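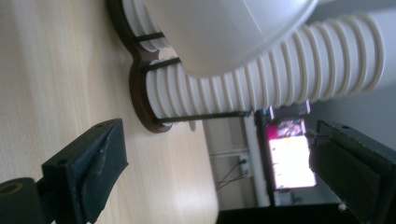 ## 4.2 What the repair slips say about everyday words

The slips turned out to be a far richer source than we had hoped. When we first sat down with the Holloway boxes we wanted to know which household items people brought in and how often they left with them working again. Both questions are answered in Section 4.1. What kept us reading well past that point was the language. Each of the 1119 slips has a line headed "What's the trouble?", filled in by the owner at the counter, and a second line filled in by the fixer at the bench. Reading the two lines side by side is a delight, and it tells us a good deal about how people understand the things they own.

Owners mostly write about behaviour. A kettle "sulks", a fan "has lost its puff", a toaster "only believes in one side". Fixers write about parts: element, bearing, spring. We had expected the fixer's line to be the more useful one for sorting slips by type of fault, and for electrical goods it was. For anything that carries air or water, the owner's line did better! Owners recorded the sound, the smell and the position of the machine when the trouble began, and those details often separated a split hose from a blocked one when the fixer had written only "hose".

Hoses and ducts deserve a closer look, as they gave us the widest spread of names. The same kind of part is a hose, a pipe, a trunk, a duct, an elephant's nose and, in one family, a Gikby (we never learned where the word came from, and we have grown very fond of it). The names seem to follow the surface as much as the job. Smooth tubes were nearly always "pipe" or "hose". Ribbed ones drew animal names, most often worm or caterpillar. Figure 2 gives a sense of why. On a bent corrugated tube the ribs crowd together along the inside of the curve and spread apart along the outside, much as a caterpillar's body does, and several owners made exactly that comparison in their own words.

There was also a change over time. In the older slips, brand names stand in for the whole object, so that "my Skatov" can mean any upright vacuum cleaner, whoever made it. In the newer ones this habit fades, and owners are more likely to name the room the thing lives in: the laundry one, the shed one. Haverford reads this as a sign that households now keep more machines of the same kind. Ruiz-Ortega thinks the counter staff simply began asking where the item was used. Both readings fit the slips, and we would love to see someone test them against another town's records.

We coded the owner's line into seven groups: sound, smell, heat, movement, leak, looks and mood. Mood was added after a trial run on the September slips, when it became plain that "sulking" and "being difficult" didn't belong anywhere else. Two coders worked separately and then met to settle the slips they had placed differently. Most of those were split between movement and mood. The full coding guide, with sample wording for every group, is in Appendix B, and the counts were prepared in Wilix using the settings listed there.

**Figure 2.** Corrugated white tube, curved, on a light wooden tabletop.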